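Community Help > Clubs, Schools and Service Groups

Our service club has 48 names on the roster and the same few people at every event. How do we fix the hours rule?

Posted by clinier_clubs, 20/02/2019

I'm the faculty adviser for a student service club at Prandenitz High. We started in September, and I was thrilled when we signed up 48 kids, until I noticed that signing up was the part they liked. There were doughnuts.

Our bylaws say a member needs 12 service hours a year to stay in good standing. They don't say who tracks the hours, what counts as service, or what happens to a member who has none. I inherited the bylaws from a club in the next town and I suspect they inherited them from someone else, as there is a section on the care of the club's piano. We don't have a piano.

Right now a handful of students have passed 12 already and are still showing up on Saturdays. Most of the others have zero. One boy has turned in a sheet claiming hours for "being supportive." The officers want to drop everyone under the limit before the spring induction. I'd like to have a club left to induct people into. Has anyone changed an hours rule partway through the year without starting a war?

Answers

belhaj_bakesale

Don't change the number this year. The kids who did their 12 will feel cheated, and they're the ones who know where the folding tables are kept.

What you can change is how people get the hours. When I took over our club, every project was on a Saturday at seven in the morning, and half the members had jobs or little brothers to watch. We added short jobs after school: sorting cans, writing cards for the nursing home, cleaning up the flower beds by the Clinier library. Two hours here, one hour there. The sign-up sheet filled so fast I thought somebody was playing a prank.

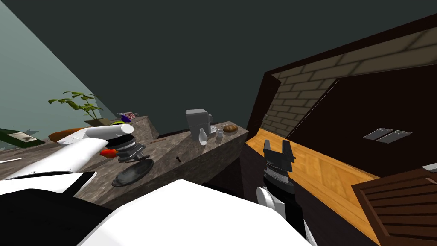 Then send a plain note to everybody under the limit. Ours said how many hours they had, how many they needed, and the next few dates. No threats, and no quotation about the joy of giving. A good number of them had no idea there was a rule at all, and I can't really blame them, given that it was on page nine.

As for dropping people, we made an "inactive" list. Inactive members can't vote or run for office, but they can come back once they've caught up. Some do. The rest drift off without a scene, and everyone gets to keep their dignity and their T-shirt.

Get somebody to keep the hours in one spreadsheet. One. We had three for a while and according to the third I'd worked a car wash while I was in Jisanitz for a wedding.

jisanitz_dad

just kick them out. if they wanted to be in it they'd be in it. my daughter did all her hours by thanksgiving and had to stand in the yearbook picture behind kids she'd never seen before

old_gavel

Before your officers vote anybody off, read what your bylaws say about notice. If they're copied from the kind of bylaws I'm thinking of, you need 2 weeks' written notice to the member, and a vote taken without it won't count. I have watched an entire meeting go down that hole, and we never did get to the pancake breakfast.

You should also check whether the group that sponsors you sets its own minimum. Some do and some leave it to the club. If yours leaves it to you, write the change up now and have it take effect next school year. Put in one line on what counts as service. "Being supportive" can be addressed there.

Take the piano out while you're at it, or start raising money for one.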